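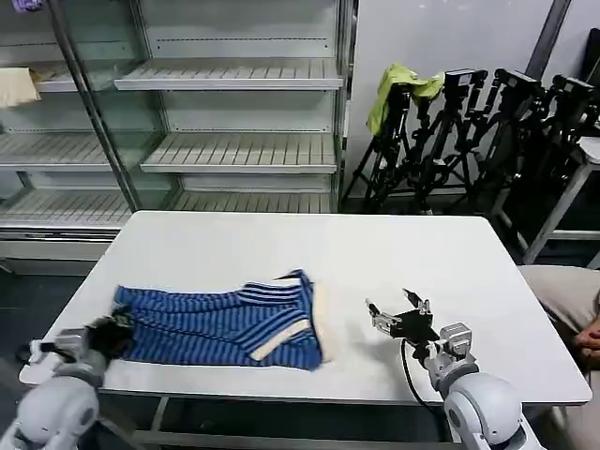
Ticket 2916
Subject: Price labels drift down the roll and the barcode gets cut in half
Opened: 2023-07-27
Status: Closed
Product: Flirilix Shop, label printing
Printer: Stellura desktop thermal, USB
Shop: Luangrath Resale, Brenham
Opened by: Tiburcio Tovar
Assigned to: Charoen Rungrueang

Tiburcio Tovar wrote:

We print price labels from Flirilix for secondhand clothes. Each label has the item number, size, price and barcode. The labels are 56 mm wide and come on a roll with a gap between them. We have used the same rolls since we opened.

When I print one label it looks fine. When I print a batch, the first is fine, the second is a little low, and by the end of the batch the barcode is printed across the gap, so half is on one label and half is on the next. The register will not scan those. The batch I tried this morning was 19 labels and I could use the first four.

Things I already did:

Turned the printer off and on.
Took the roll out and put it back in.
Cleaned the print head with an alcohol wipe.
Tried a new roll from the same box.
Restarted the computer.

None of it changed anything. The back room computer is the only one with a label printer, so I can't try from another one. It is a Windows machine. I have a rack of shirts and dresses waiting to be tagged and I am writing prices by hand for now.

Charoen Rungrueang replied:

Thanks for the list, it saves us some steps. Drift that gets worse with each label nearly always means the printer and the computer disagree about how long one label is. The width is probably fine or you would see text missing on the side.

Please do these in order and tell me what happens with each one.

First, the printer's own test. Turn the printer off. Hold down the feed button, turn it on, and let go when the light blinks. It will measure the gap and feed a few blank labels. It should stop with the tear bar right at a gap.

Second, press the feed button once, several times over. Each press should move exactly one label.

Third, in Windows, open the printer's preferences (the Stellura one, not the Flirilix screen) and write down what is set for label size and for media type.

Did anything change on that computer lately? An update, a different USB port, someone adding a second printer?

Tiburcio Tovar wrote:

The first test: it fed some blanks and stopped at a gap. The second test: one press, one label, every time. I did it until I was tired of it and it never went off.

In preferences the label size says "User defined" with a width of 56 mm and a height that looks too tall to me. Media type says "Continuous." I don't remember what either one said before.

For changes, Windows did an update and after that the printer showed up twice in the list, once with the regular name and once with "Copy 1" after it. I deleted the one that looked gray. The labels may have started going bad after that but I would not swear to it. We were closed for two days in between.

Charoen Rungrueang replied:

That is most of the answer. The printer itself is measuring the gap correctly, so the sensor is good and you don't need to send it in or buy rolls from anyone else.

When Windows made the second copy, it made it with factory settings. You then deleted the original, which had your sizes in it. The copy that is left is telling the printer that the roll is continuous, which means "there are no gaps, don't look for them." So the printer prints each label and moves on by the height in the settings. The height is wrong by a small amount, and the error adds up. A single label looks fine because the printer lines itself up before each job.

To fix it:

Open the Stellura preferences again.
Change media type from "Continuous" to "Labels with gaps."
Measure one label with a ruler from its top edge to its bottom edge. Leave out the gap and the backing paper.
Put that number in the height box.
Click Apply, then OK. If you only click OK, some versions of this driver drop the change.
Run the feed button test from my last message one more time.

Then print a batch of five from Flirilix and let me know. Don't do a large batch yet.

Tiburcio Tovar wrote:

Did all of it. The height was off by a few millimeters, like you said.

The batch of five is better but not right. They don't drift anymore - all five are the same. But now everything on the label is smaller than it used to be, and there is a white strip at the bottom. The barcode scans on three out of five. The lines look squeezed together.

I also went back and set the preferences a second time to make sure they stuck. They did.

Charoen Rungrueang replied:

Good, the drift is solved. The small print is a separate setting and it was probably hidden by the first problem.

Flirilix sends labels through the browser's print window. That window has its own scale setting, and when the paper size changes it often goes back to "Fit to page." On a small label that shrinks everything a little. A barcode can't take much of that, because the thin bars end up between two dots on the print head and the printer has to pick one.

In the print window, before you click Print, open More settings and set:

Paper size: the label size you just made
Margins: None
Scale: Custom, and type 100
Headers and footers: off

Also check that the window shows one label per page in the preview. If it shows a second blank page after each label, stop and tell me.

Tiburcio Tovar wrote:

Margins was on Default and scale was on Fit. I changed both. Headers and footers was already off.

No blank pages in the preview.

Printed five, all five scan. Printed the full batch from this morning again and all of those scan at the register too. The text is back to the size I remember.

One question before you close it. Item 1186 is on two different garments now. When the first batch came out bad I deleted some of the entries and made new ones, and I think I typed that number in by hand. One is a skirt and the other is a jacket. What is the right way to clean that up? I'd like to keep the number on the skirt, as it is already out on the floor.

Charoen Rungrueang replied:

Glad it scans. You didn't need to delete the entries to reprint, but no harm done, this is easy to sort out.

Go to Items and search for 1186. You will see both. Open the jacket and choose Assign new number from the menu at the top right. Don't edit the number field directly, because that leaves the old barcode attached to the entry. The system will take the next free number. Save, then reprint the label for the jacket only, and throw out the old one so it doesn't end up on a hanger.

For the future, to reprint without touching the entries, open Label history, tick the batch, and click Reprint. It keeps the same numbers and prices.

If the jacket has been sold under the old number already, tell me and I'll fix it from our side, as the sales report will need a correction too.

Tiburcio Tovar wrote:

Not sold. It was still on the table in back. New number assigned, new label printed, old one in the trash. I searched 1186 again and only the skirt comes up.

I did not know about Label history. I have been making new entries every time a roll jammed, so there may be more duplicates from earlier in the year. Is there a way to find them all at once?

Charoen Rungrueang replied:

Yes. Under Reports there is one called Repeated numbers. Run it with the date range left blank. Anything on the list can be fixed the same way as the jacket. Sold items show in gray, and you can leave those alone unless your totals are off.

I'd also suggest two small things on the computer. Save the printer settings as a preset (in Stellura preferences, the Save button next to label size) and name it something you'll recognize. And if Windows shows the printer twice again, check the media type on each one before you delete either. There is another Windows update expected in September and we see this ticket a lot after updates.

Tiburcio Tovar wrote:

Preset saved. The report found a few and I fixed the unsold ones. You can close this.

Closing notes (Charoen Rungrueang):

Cause 1: duplicate print queue created after Windows update, original removed by customer. Remaining queue set to continuous media with wrong label height.
Cause 2: browser print scale reset to Fit, default margins.
Fix: media type set to labels with gaps, height measured and entered, scale 100, margins none.
Side issue: repeated item number from manual entry, corrected by customer with Assign new number.
Hardware: no fault found. No replacement sent.
Follow-up: asked the help pages team to mention Label history on the label printing page. At present it is only described under Items.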